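October 3, 2020

Spent most of the day on the equipment budget for Fovdale and got further than I thought I would. The draft has to go in before the December cutoff, and if we miss it we wait a full year. I started at the kitchen table a little after seven and had the whole thing on one sheet by lunch.

The question is still whether we buy one arm or two. The kitchen cell at Hirkgate only needs one to start with. A second would let us keep going when the first is down for service, but it also means a second controller, a second stand, and more floor space than the room has. I wrote it up both ways and priced both.

Two quotes are in. Drummond came back first with a single line and a total, no breakdown, so I wrote and asked for one. Ernix sent 2 full pages. Their price is higher but it includes delivery, the mounting block, and the first year of service. Once I added those to the Drummond number the gap mostly closed. I am leaning toward Ernix and said so in the notes, with the reasons.

Small items added up faster than I expected. Spare finger pads are $123 a set and we will go through several sets. The cable kit is $487, and I had left it out of the last draft completely. The safety mat is $604. I also had nothing down for electrical work. The outlet on the back wall is on the same circuit as the refrigerator, and that will not do. I put in a placeholder and marked it in red so it doesn't get forgotten.

Training is the other soft spot. Two people need to learn the arm well enough to set it up without help, and that is paid time. I moved it out of "other" and gave it a line.

After lunch I went back to the simulated kitchen to settle the list of objects for the first trials. I want the props bought from the same list, so we don't pay for things we never use. Bread, tomato, a cup, a soap dispenser. The cup is on its side in this layout, and I want to keep it that way for one set of trials. The knife-like tool sits by itself under the gripper with open counter all around it. Real counter space at Hirkgate is tighter than that, so I need to measure before I order the block the arm stands on. 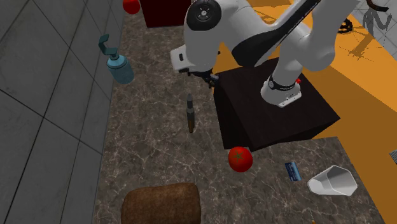 Should we lease the first arm instead of buying it? Buying is better for us if we keep the arm longer than the lease would run, and the plan is to keep it well past that.

I put that in the notes too, since it will come up at the review.

Left to do: get the breakdown from Drummond, call the electrician, measure the counter and the doorway, and find out if the old workbench can be moved or has to be taken apart. I also need to ask Ernix how long their quote is good for. The second page has no date on it.

Stopped at five. Soup for supper, then bed early.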